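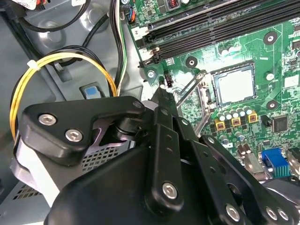 *A gripper arm is not the only cost in computer dismantling: a black gripper over the motherboard of an open desktop case.*

**Equipment planning for robotic computer servicing** is the work of choosing, costing and scheduling the machinery a repair or recycling shop needs before a robot can be trusted inside a desktop computer. It is a homely branch of automation budgeting, and newcomers are often surprised by how much of the money goes to things other than the arm.

## Budgeting

The best-known scheme is the Lukumay worksheet, drawn up by Tumaini Wanyama for the Podell refurbishing centre. It sets the arm and its controller on one page and everything else – grippers, spare fingers, wrist cameras, fixtures, training hours – on a second, which usually grows to be the longer of the two. Podell's first plan ran to 38 line items and allowed for 300 machines to practise on, most of them retired office desktops.

Cabling deserves its own line. Looped power wires and slim retention levers leave little room for a bulky tool, and a centre that buys its gripper before measuring its cases may well end up buying another.

## Leasing

Smaller shops tend to lease. The Istden programme offers terms of 2 years, with servicing included, and its planners favour a December start so that staff can learn the equipment over the quiet weeks.

## See also

- Gina (fixture system)
- Electronics recycling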